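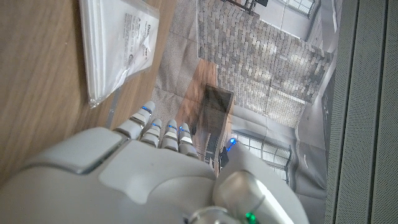 Filed under: Marketing & Kids | Briefs

The cereal aisle has discovered loyalty points. Stustex, which makes the breakfast loops shaped like small planets, has started printing codes inside its boxes, and every code is worth 20 "moon miles" in an app that asks for a birthday before it asks for anything else. Type in a birthday that makes you nine and the app sends you politely to a page for grown-ups. Press the back button, type in a different birthday, and welcome aboard, Captain.

Stustex says the program is meant for parents. The parents in question are invited to dress a cartoon hamster in a space helmet and race it against other hamsters. A winter scarf for the hamster costs 736 miles, or 37 boxes of cereal with a few miles left over for the next scarf. I have met adults who would do this, but I don't think they are the bulk of the market.

Duygu Akyol, who follows food promotions for the parents' group in Varnton, has been keeping a list of programs like this since January. She sorts them by how long it takes to get from the package to something a child would want to play with. The hamster took her under a minute, and that included finding her glasses. A yogurt pouch from Modden was slower, mostly on account of a password that had to include a symbol. "I would like to think the symbol was there to protect children," she wrote to us, "but my daughter knew where it was on the keyboard and I didn't."

Both companies have nutrition pledges on their websites, and both pledges cover television, print and "third-party digital placements." Neither mentions the inside of the box or a company's own app. You could read that as an oversight. You could also read it as the work of someone who was paid by the hour to make sure it wasn't one. When I asked Modden whether its pledge applied to the pouch game, I got a reply thanking me for my love of yogurt.

Stustex was more forthcoming. Its spokesperson sent 957 words on the company's commitment to family mealtimes, two of which were "the app." The rest concerned whole grains.

The Varnton group isn't asking for the games to be pulled. Its letter makes a smaller request: count the package and the app as advertising, and hold them to the same age rule as a TV spot. Türkmen, the regional grocery chain, has said it will look at whether its own store-brand snacks would pass. They have a sticker club, so this should be interesting. The club's mascot is a fig with sneakers, and I'm told he is very popular with the under-sevens, who are not, according to the club's terms of membership, members.

Replies to the letter are due by the end of the month. We'll print whatever comes in, trimmed for length and whole grains. If you've got a box at home with a code in it, Duygu would like a picture of the inside flap, with the small print readable if possible. She already has the hamster.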